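Shelving and Racking - Frequently Asked Questions

Last updated September 2023

Do you sell to the public or only to the trade?

Both. Most of our orders come from shops, stockrooms and small warehouses, but anyone can buy. You do not need a trade account to order online.

Which range do I need?

Tralorer is our boltless stockroom shelving. It goes together with a rubber mallet and is meant for cartons, archive boxes and general back stock. Rendetti is the shop floor gondola system, with a base shelf, a back panel and upper shelves that hook into the uprights. If customers will see it, you probably want Rendetti.

Can I mix the two?

No. The slots on the uprights are spaced differently and the shelves will not lock in. Older Kelemen brackets do fit Rendetti uprights, and we still carry them in white and gray.

How much weight will a shelf hold?

A standard Tralorer shelf is rated at 300 pounds, evenly spread. The heavy duty version is rated at 600 pounds. These figures are for bays standing on a level floor with all four feet fitted. A single heavy item in the middle of a shelf counts as a point load, so call us before you order if that is how you plan to use it.

What is the difference between a starter bay and an add-on bay?

A starter bay has two end frames and stands on its own. An add-on bay has one end frame and shares the other with the bay next to it. For a run of four bays, order one starter and three add-ons. People often order four starters by mistake - we do try to catch these before they ship, but please check your cart.

Do I have to fix the bays to the wall?

Any bay more than four times as tall as it is deep should be anchored. Wall ties are included with tall bays. Screws and plugs are not, as these depend on your wall.

Can the shelving be used in a kitchen, break room or wash area?

The powder coated finish is fine for dry storage. It is not meant for places where it will be splashed or hosed down. For those rooms, ask for the zinc plated version.

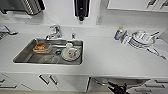

Zinc plated bays take the same shelves and clips as the standard ones, so you can add to them later. Wipe them with a damp cloth and mild soap. Do not use bleach or scouring pads on either finish.

How is my order delivered?

Orders under 50 pounds go by parcel carrier. Anything heavier goes on a pallet from our Skolluvbridge warehouse. Pallet deliveries are curbside only, so have someone there to help carry the boxes in.

Can I return shelving I have already put together?

Only if there is a fault. Unused items in their original boxes can be returned within 30 days. Quote your order number and leave the labels on.

Where do I find spare clips and feet?

Shelf clips are sold in bags under part number 3285. Feet are listed by upright size on the spares page.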